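Tratton puts its sharp-object handling guide out for comment
4 Jul 2021

Shared 309 times | 19 comments

Hi all, Fiona MacRitchie here from Tratton. We've finally got a draft guide for robot arms that handle ordinary desk gear, and I'm pretty chuffed to be sharing it! It covers scissors, pens, mesh cups and all the other bits you'd find beside anyone's keyboard.

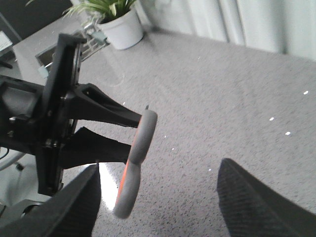
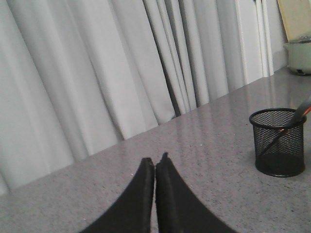
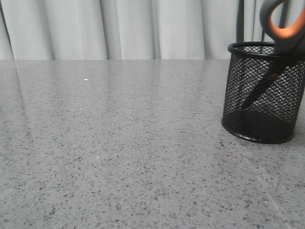
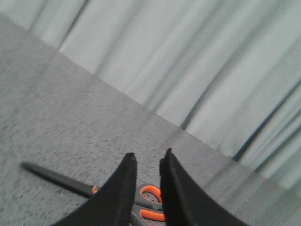
Desk work at Tratton. Scissors show in the third and fourth photos, in a mesh holder and lying flat.

The draft runs to 55 pages (sorry, Heather Cowie did try to trim it). Most of it is plain good practice. Scissors get stored point-down, and they're closed before an arm goes anywhere near them. Nobody reaches across the bench while an arm is live. Whoever starts a task stays with it until the arm is parked, and if they need to step out, they stop it first.

The bit we argued over most was handing things to people. Fergus Gunn wanted it allowed at low speed, I didn't, and for now the draft says the arm sets a sharp item down, backs off and the person picks it up. If you reckon that's too cautious, please tell us why!

We're also asking labs to write down near misses, even the silly ones. There's a 2-page form at the back and you're welcome to pinch it.

Comments are open until December. Send them to Agnes Carnegie at our Seklow office, who can post you a printed copy too.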